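Monday, March, moot room notebook

Spent the morning on the bail problem with Killian and I think we finally have a version that works! The old draft gave the students 20 pages of facts and they all got lost around the second charge (so did I, the first time). Blandine cut it to seven and it reads so much better. Same two defendants, same burglary, but now the question of who knew about the Petow warehouse keys is right there on page one.

Ran it at 2 with Maxence for the prosecution and Nga Hồ for the defense. Nga went straight for the ankle monitor as an alternative to custody, and Maxence had nothing ready — he kept going back to the prior conviction, the one from 18 years ago. We need a line in the bench notes on how much weight an old record should get. Gráinne says leave it out and let them fight over it. Still thinking.

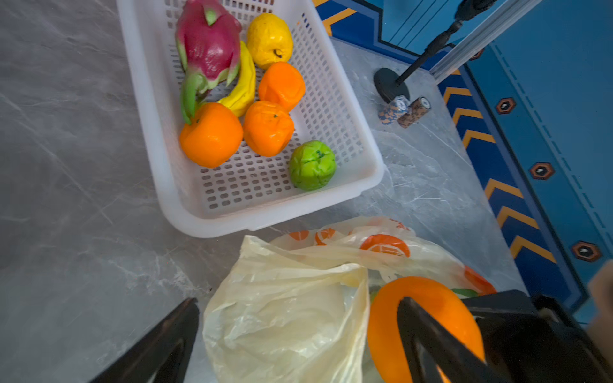

The other snag is the witness statement. Coste is the neighbor in one paragraph and the landlord in the next, my fault, I pasted from last term's problem and never reread it. Fixed in the shared copy, but anyone holding a printed set should bin it.

Timing: 20 minutes a side is too long for a bail argument. Maxence was repeating himself well before the end and I stopped taking notes. Try shorter next run, with questions from the bench allowed right from the start.

To do: ask Blandine for the clean map, rewrite the surety paragraph, find out if Gráinne can sit as judge again.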